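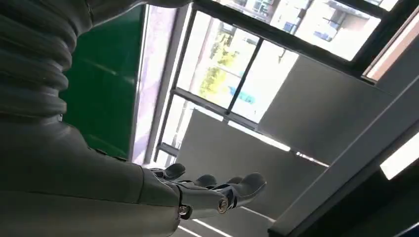 Zana direct thermal label printer: long-term review

The Zana is a desktop direct thermal printer for shipping labels, sold in Canada through Deschamps. It takes rolls or fanfold stock up to 108 mm wide, connects by USB or wired network, and has no wireless option. It replaced an older unit with a worn platen roller. The test covers 2350 labels, nearly all of them full-size courier labels for soft mailers, with a small number of bin labels and return slips.

Setup

The driver installs without an account. On Windows the printer appeared with the correct page size already selected. On the Mac it defaulted to letter paper, and the label size had to be entered by hand and saved as a preset. The network version picks up an address automatically and prints it on a test label if the feed button is held down at power-up. The manual puts this in an appendix, after the warranty terms.

Calibration is the one step worth doing properly. Load the stock, close the lid, hold the button until the light flashes twice, then let go. The printer feeds several blanks while it finds the gap. Skipping this produces labels that drift a little further down the page each time, until the postal code lands on the perforation. Changing from roll to fanfold requires a fresh calibration even when the labels are the same size.

Print quality

Text is sharp at the default darkness on good stock. Address blocks in small type stay readable, and solid black areas are even from edge to edge. Barcodes printed parallel to the direction of feed scanned first time at the depot counter. Barcodes printed across the feed were less reliable at the top speed setting, where the trailing edge of each bar softens. One step down on speed fixed this and cost very little time.

Of the 2350 labels, 32 had to be reprinted. Most of those came from a single roll of cheap stock with an uneven coating. The rest were operator error, usually a lid that hadn't latched on the right-hand side. The lid closes with a click on the left whether or not the right has engaged, and the sensor doesn't always catch it.

Stock and adhesive

Any direct thermal label with a gap or black mark will run. Braltau rolls were the most consistent, with a clean liner release and no adhesive on the cutter edge. Adhesion to polyethylene mailers is a property of the label and has nothing to do with the printer, but it decides whether the whole arrangement works. Labels should go on a flat face of the bag, smoothed from the centre outward, with the barcode kept clear of folds. A crease through a barcode does more harm than a low darkness setting.

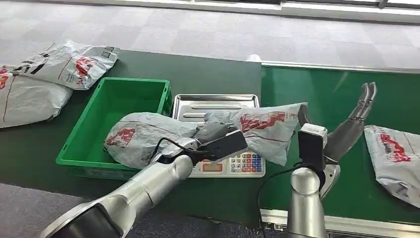
Faustine Coste ran the same model through the winter at an unheated unit in Protham and found that adhesive grade mattered more than anything in the driver. General-purpose labels lifted at the corners by morning, she reported, while freezer-grade stock from the same supplier stayed down. She also stores her rolls on their ends, as a roll left on its side develops a flat spot and feeds unevenly for the first stretch.

The same thing happened here with a roll that had been sitting under a box of tape. Once past the flat section it printed normally.

Noise and heat

The stepper motor is audible in the next room but not unpleasant. The head warms up during long batches, and the firmware slows the feed slightly to compensate. The slowdown is mentioned in the manual. It can't be turned off.
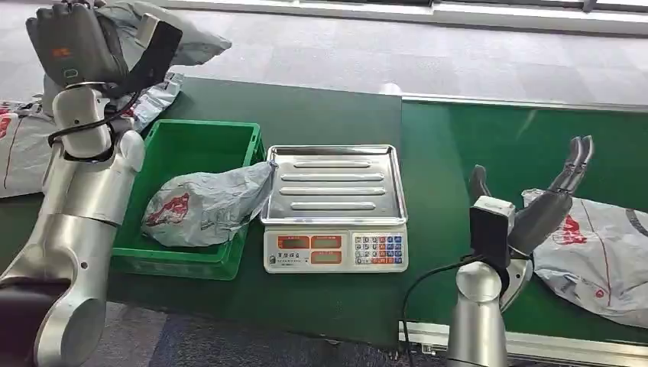

By Ieuan Pugh
Wednesday, January 28, 2026
3 min read

Maintenance

The print head needs wiping with isopropyl alcohol at each roll change. Cleaning pens are sold for this; a lint-free swab does the same job. The platen roller lifts out after two clips are released, a clear improvement over designs where it is screwed in. Dust from fanfold stock collects under the gap sensor and should be brushed out now and then. A blocked sensor shows up as a false paper-out error, and the light pattern for that is the same as for an open lid.

Faults

The feed button sits where a thumb lands when lifting the unit — moving it while powered will waste a label or two. The external roll holder is a light plastic part that slides on a smooth bench. Two strips of rubber matting cured that. The power brick is larger than it needs to be and covers the neighbouring outlet on a power bar.

The supplied label design software is slow and was removed after a day. Printing straight from the courier's PDF is quicker, provided scaling is set to actual size.

Verdict

A sound printer for a packing bench that ships daily. It is accurate, easy to clean and tolerant of mixed stock once calibrated. Anyone who needs wireless printing or labels wider than 108 mm should look elsewhere. For a few parcels a week, plain paper and a document pouch will cost less.

Comments

tapegun_terri
Does it handle black-mark stock without changing a setting? My old one had a dip switch underneath.

Ieuan Pugh
There's a drop-down in the driver, under Media. Recalibrate after you change it.

M. in Protham
Mine started fading down one side. Thought the head was gone. It was a strip of label glue on the platen, came off with alcohol and a bit of patience.

northshed
Agree on the lid. I press both corners every time now.

Recent reviews

Hand-held tape dispensers compared
Bench scales for parcels: what the display doesn't show
Braltau freezer-grade labels
Document pouches, plain and printed
Choosing a cutting mat for a packing bench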